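Dralturwood Preserves Show
Minutes of the planning meeting, Monday, 7.30 pm, back room at Ríos

In the chair: Pascal Thiele
Minutes: Eckhard Hellwig (again)
Apologies: received by text during item 2, so technically late, but recorded.

1. Previous minutes

Accepted with one correction. The February minutes said the marmalade dispute had been "settled". Members asked for this to be changed to "adjourned". The secretary made the change in pen and was watched while he did it.

2. Matters arising

The trestle with the bad leg has been repaired. It now leans the other way. Agreed to put the chutneys on it, as chutneys are heavy and may persuade it.

The lost property box from last year's show still contains one oven mitt, a reading-glasses case with no glasses and a lid that fits nothing. Pascal has tried the lid on everything in his kitchen. To be put out on the front table this year with a sign, and if not claimed, thrown away. The same motion was passed last year.

3. Entries and classes

Last year we received 147 jars. Pascal reminded the meeting that the hall shelving holds rather fewer than that, and that the overflow spent the day on top of the piano. The piano tuner has written to us. The letter was read aloud as far as the second paragraph, after which it was taken as read.

There are currently 17 classes. A proposal to drop "Any Other Savoury" was opposed strongly by the three people who win it. A counter-proposal to split it into "Any Other Savoury (Smooth)" and "Any Other Savoury (Lumpy)" was withdrawn once everyone had pictured the judging sheet. Class stays as is.

Runny jam was discussed. The judges would like the word "syrup" permitted on entry forms, to give people a dignified way out. Carried. Entries may be moved from jam to syrup up to the time the doors close for judging, and the entrant need give no explanation.

On the question of whether lemon curd is a preserve, the chair ruled that the question had been asked in each of the past eight years and would not be asked tonight. One member asked for her dissent to be minuted. It is minuted.

4. Jars and labels

Minov have again offered us plain jars at cost, with gold lids or white. Gold was felt to be showing off. White was felt to look like medicine. Gold carried by one vote, after which two people who had voted for white said they had preferred gold all along.

We have 500 labels left from the last print run. They carry the old phone number and spell "preserves" with one r too many. Agreed to use them up for the junior section, where it was felt that standards of spelling could be more relaxed. Eckhard Hellwig objected to this on behalf of the juniors, who were not present, and then on behalf of himself, who would be answering questions about it. Labels for the open classes will be reprinted. Proofs to be read by two people this time — neither of them to be the person who typed it.

Reminder for the entry form: no hoop lids with old commercial branding, no fabric hats on jars until after judging, and please write the month of making on the base. "Summer" is not a month.

5. Stondwood

Our neighbours at Stondwood have moved their show to the same weekend as ours. They say it was the only date they could get for their hall. The meeting received this explanation in silence.

Options considered:

Move our date. Rejected. The posters are half painted.

Share judges. Possible, if the judges can do us in the morning and Stondwood after lunch. It was pointed out that by then they will have eaten seventeen classes' worth of samples on water crackers and will be no use to anyone, which some members thought was a further argument in favour.

Hold a joint show. Discussed for longer than expected and with more warmth than expected, until someone asked whose trophy would be used.

Pascal to telephone Stondwood about the judges and to be pleasant. He asked for clarification on how pleasant. Left to his discretion.

6. Tea table

The urn takes most of an hour to boil and was turned on last year at the moment the public came in. This year it will be turned on when the first of us arrives, whoever that is, and the first of us should assume that it is them.

Scones: plain and date. Cheese scones were put forward and got a good hearing. Anyone making cheese scones is to mark the tray clearly, following what happened with the raspberry jam.

Ríos have kindly said we can borrow cups, on the understanding that the same number of cups goes back. The cups will be counted out and counted in by the same person. The chair looked around the room. Eckhard Hellwig will count the cups.

7. Publicity and newsletter

Posters to go up at the library, the chemist, the hardware shop and the noticeboard by the oval, where they should be fixed at all four corners on account of the wind and the cockatoos. The colour scheme is apricot on cream. Several members could not read it from across the table. The artist will try a darker apricot.

The newsletter will go out a fortnight before the show. It needs one recipe (short), the list of classes, the rule about hats, and something cheerful. The green tomato relish recipe has been offered again. The meeting thanked the donor and asked whether she had any others.
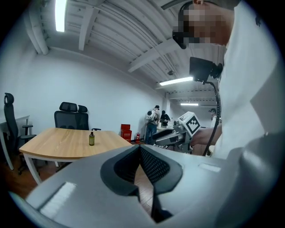 White shirt, black headset, leaning well in.

8. Judging day running order

Hall opens 8.00 am. Entries in by 9.30. Late entries accepted until the chair has finished his coffee, which he has been asked to drink at a normal speed.

Doors closed for judging until noon. Entrants may not wait in the porch with their ears against the door. There is a bench across the road.

Prizes at 3.00 pm. Speech by the chair to be kept to one page, and the page to be an ordinary one.

9. Any other business

A member asked if anything could be done about the smell of vinegar in the hall cupboard. It is our vinegar. Cupboard to be aired.

A member proposed a class for hot sauce. Deferred to the next meeting, with samples. The chair asked that the samples be small.

Actions

Pascal Thiele: ring Stondwood; reply to piano tuner; return one oven mitt to box.
Eckhard Hellwig: order gold lids from Minov; label proofs; cups.
All: find the float tin. It was last seen under the raffle.

Meeting closed at 9.20 pm when Ríos began putting chairs on tables. Next meeting same place, same time, and would whoever has the hall key please bring it.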